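Rirketti Two-Arm Teaching Bench
Home > Equipment > Bench systems > Teaching and remote control

Reviewed by Jolene Baxter
Listing updated Sunday, July 17, 2022

Our rating: worth a look, with reservations
Stock: 2 units at the Fostton warehouse
Sold as: complete bench, or arms and rail only

Every maker of teaching arms says the same thing, that anyone can show the robot a job in an afternoon. We've sold enough of these to be wary of the word "anyone." The Rirketti bench comes closer than most. It still takes patience, and the brochure is quiet about how much.

The idea is simple. An operator moves a pair of hand controls, the two arms on the bench copy the motion, and the system saves the arm positions along with video from the cameras. Do it enough times and you have something to train on. Whether what you train is any good depends on the operator far more than the brochure lets on.

The job we used

We asked for a shelf job with spaghetti packages. Rirketti's demo uses foam blocks, and foam blocks forgive everything. Plastic bags of pasta sag and slide, boxes don't, and a shelf at the back of the bench puts the arms near the end of their reach.

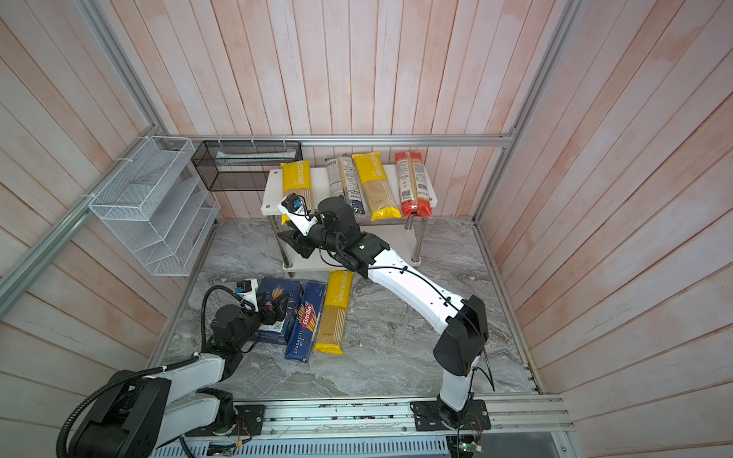
What you get

Two arms with grippers, on a shared aluminum rail
A small camera module at each wrist
Bench frame with aluminum posts and cross rails
Hand controls for one operator
Plirnitz recording software, single seat

The shelf, basket and wall organizer are ours. Wall panels are an option and we would skip them unless your room has bad light.

Two hands on one box

The brochure gives a full page to two-arm handling. Si-eun Koo ran most of our sessions and her view is that it's the best part of the system and also the part that wears you out. Each hand control has its own feel, and the left one on our set was stiffer. When both grippers are on the same carton, any disagreement between your hands goes straight into the carton. There's no force feedback at this price, so you judge the squeeze by eye.
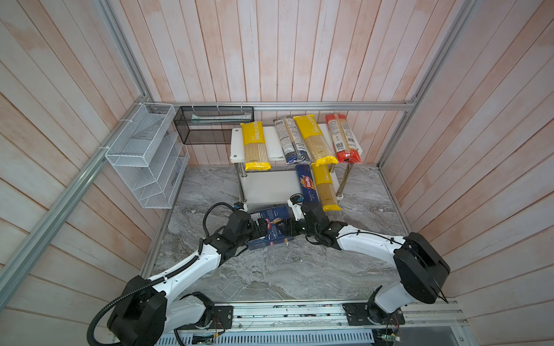 Both grippers on a Barilla box in front of the shelf.

Koo saved 227 recordings and threw out more than we'd like. Some had a gripper closing early, some had the operator stopping to think, and a pause gets learned just as faithfully as a good move. Budget for the rejects. The quote won't.

Wrist cameras

These are better than we expected. Close up, large print on packaging comes through well, and the fingers stay in view, so you can check where they are against the thing you're picking up. Fine print depends on distance and focus.
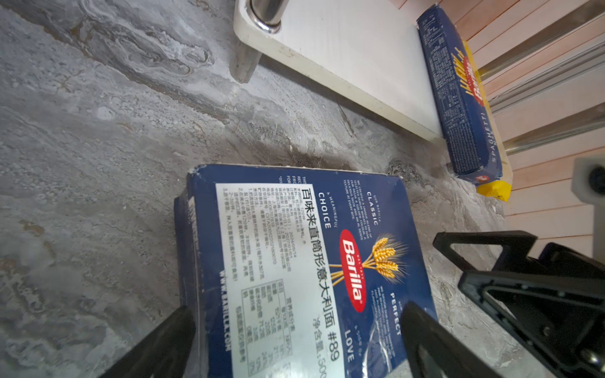

Tatsuya Yokoyama at Rirketti told us the wrist views alone are enough for most jobs. We don't buy it. Up close, the item takes over the picture and you lose track of the shelf. Get a fixed camera as well and mount it where nobody leans on it. Plirnitz accepts one without extra licensing, which was a pleasant surprise.

The software

Plirnitz is fine. Start, stop, label, delete. Playback on the arms works, but please understand what playback is: the same motion again, with no idea whether the box has moved. A visitor who watches a playback will think the robot has learned the job. We've had customers who thought so too, after paying. 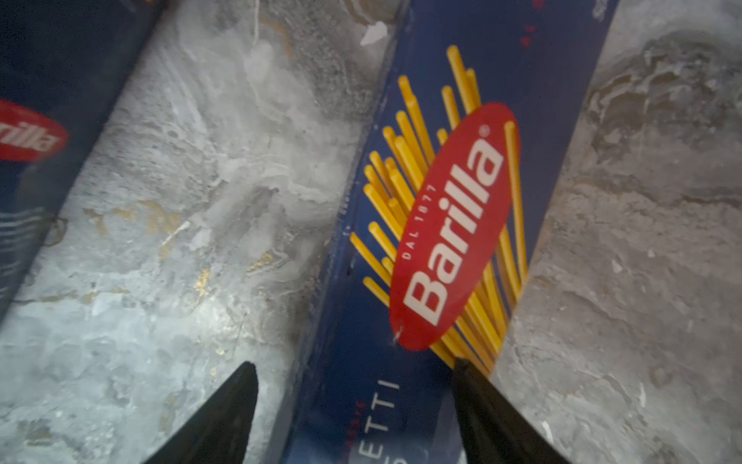
Training is a separate step and a separate bill. Rirketti points buyers to Bright, a hosted service charged by the month. You can export and use your own tools instead. Noboru Okabe in our workshop did that and found the export plain and well labeled, though the manual spends all of 5 lines on it.

Buy it if

You have someone who will sit with the hand controls day after day, and a job that needs two arms. For one-arm picking, a cheaper bench will do you just as well.

Think again if

You want something running on a line by November. You are buying a way to collect examples, and the rest is still your problem.

Ordering

Catalog number 944. Demo visits at Fostton are by appointment with Priya Thibodeaux. Bring your own parts. If a salesperson anywhere offers to show you foam blocks, ask for something floppy.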